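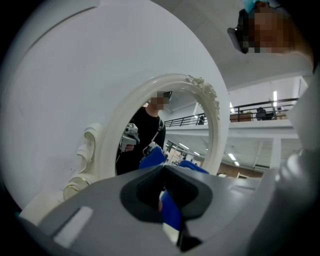 틀 윗부분 오른쪽 꽃 장식과 왼쪽 소용돌이 장식.

작업 노트 / 1월 25일 일요일
흰 화장대 (Dlamini 납품 건), 거울 틀과 서랍 점검
기록: 모벤 셈플

오전에는 거울 틀 먼지부터 털었다. 꽃 장식은 꽃잎 사이 골이 깊어서 천으로는 안 닿는다. 마른 붓으로 위에서 아래로 쓸고, 남은 것은 면봉에 물을 조금 묻혀 닦았다. 세제는 아직 안 썼다. Zornine 세정액 500 ml 한 병을 새로 꺼내 두었는데, 희석해서 틀 뒷면 안 보이는 자리에 먼저 시험할 것. 지난 11월에 원액을 그대로 썼다가 다른 가구의 흰 도장이 누렇게 변한 적이 있다. 그때 기록은 케이르 길리스 노트에 있음.

왼쪽 소용돌이 장식 아래쪽에 가는 황갈색 띠가 있다. 금빛이 약간 돈다. 원래 마감인지 나중에 생긴 색인지 판단 못 했다. 문질러 보지 않고 그대로 둔다. 케나 다우가 납품처에 원래 사양을 물어보기로 했다. 답이 올 때까지 이 부분은 세정액 금지, 마스킹 테이프도 붙이지 말 것.

꽃 장식 쪽은 손끝으로 눌러 보니 가장 바깥 꽃 하나가 미세하게 움직인다. 떨어질 정도는 아니다. 틈에 Virnine 접착제를 이쑤시개로 조금씩 넣고 종이테이프로 가볍게 잡아 두었다. 완전 경화는 72시간. 그 전에는 틀을 잡고 화장대를 옮기지 않는다. 급하게 옮겨야 하면 상판 밑을 둘이서 들 것. 틀은 손잡이가 아님.

작업장 온도 22도. 접착제 설명서 범위 안이라 히터는 껐다.

거울면
유리는 극세사 천으로만 닦았다. 가장자리로 물이 들어가면 뒷면 은막이 상하므로 분무기를 유리에 직접 쓰지 않는다. 천에 뿌리고, 가운데에서 바깥으로. 틀과 유리가 만나는 안쪽 테두리에 닦은 자국이 남아서 두 번 다시 했다. 비스듬히 서서 봐야 보인다. 정면에서는 천장 조명이 비쳐서 자국이 묻힌다.

고정 상태
거울 틀은 상판 뒤쪽에 붙어 있다. 뒷면 나사는 6 mm 육각렌치로 돌아간다. 왼쪽은 단단했고 오른쪽은 반 바퀴 정도 더 들어갔다. 조인 뒤 흔들어 보니 아까 나던 딱 소리가 안 난다. 와셔가 얇아 보이는데 맞는 규격 재고가 없다. 도니 먼로에게 주문 부탁함. 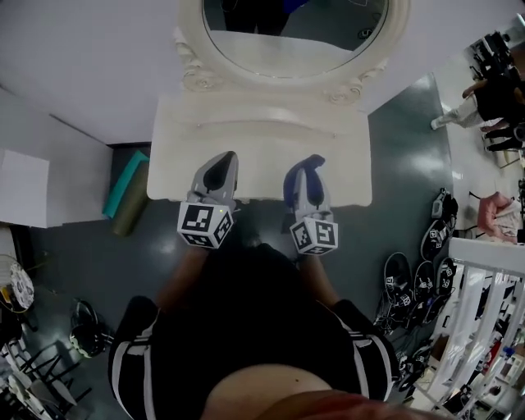 상판 앞쪽과 서랍선, 뒤로 거울. 왼쪽 벽에 말아 둔 매트.

서랍
앞면 서랍선은 가까이서 봐야 보일 만큼 가늘다. 틈은 고르게 나왔는데 서랍을 끝까지 밀면 오른쪽이 조금 늦게 들어간다. 레일을 빼서 보니 안쪽에 톱밥이 뭉쳐 있었다. 털어내고 건식 윤활제를 얇게 바른 뒤에는 나아졌지만 완전하지는 않다. 레일 뒤쪽 나사를 한 번 더 봐야 한다. 인네스 달글리시 말로는 Hultamano 레일은 뒤쪽 구멍이 타원형이라 나사를 풀면 좌우로 조금 조정된다고 한다. 내일 확인.

상판
앞 모서리를 손바닥으로 쓸어 봤을 때 걸리는 곳 없음. 도장면에 공구를 올려놓지 말 것. 렌치든 드라이버든 쓰고 나면 바로 공구함으로. 연필도 안 된다. 꼭 올려야 하면 펠트 조각을 먼저 깐다. 펠트는 재단대 밑 두 번째 칸.

바닥과 주변
바닥이 반들거려서 가구 다리가 잘 미끄러진다. 밀기는 편한데 서랍을 세게 닫으면 본체가 뒤로 조금 밀린다. 서랍 시험할 때는 다리 밑에 고무 조각을 댈 것.
청록색 매트와 올리브색 매트는 말아서 화장대 왼쪽 벽에 기대 두었다. 뒤쪽 나사를 볼 때는 올리브색 것을 펴서 무릎 밑에 깐다. 청록색은 포장할 때 쓰려고 깨끗하게 두는 중이니 작업용으로 쓰지 말아 주세요. 그 왼쪽의 흰 수납장은 납품 품목이 아님. 같은 흰색이라 나란히 두면 헷갈리니 포장 전에 다른 데로 옮기자.

포장 메모
거울 틀 장식이 바깥으로 튀어나와서 평평한 골판지를 바로 대면 꽃 쪽이 눌린다. 꽃과 소용돌이 둘레에 폼을 말아 높이를 맞춘 다음 판을 댄다. 유리면은 종이 한 겹, 테이프는 유리에 닿지 않게. 서랍은 빼서 따로 싸는 쪽이 나을 것 같은데 케이르는 넣은 채로 묶자고 한다. 레일 조정이 끝난 뒤에 정하기로.

남은 일
- 꽃 장식 접착부 테이프 제거 (경화 후)
- 황갈색 띠 사양 답변 받기: 케나
- 와셔 주문: 도니
- 오른쪽 레일 재조정: 모벤, 인네스
- 세정액 희석 시험, 틀 뒷면 아래쪽
- 면봉 거의 다 씀, 다음 주문에 추가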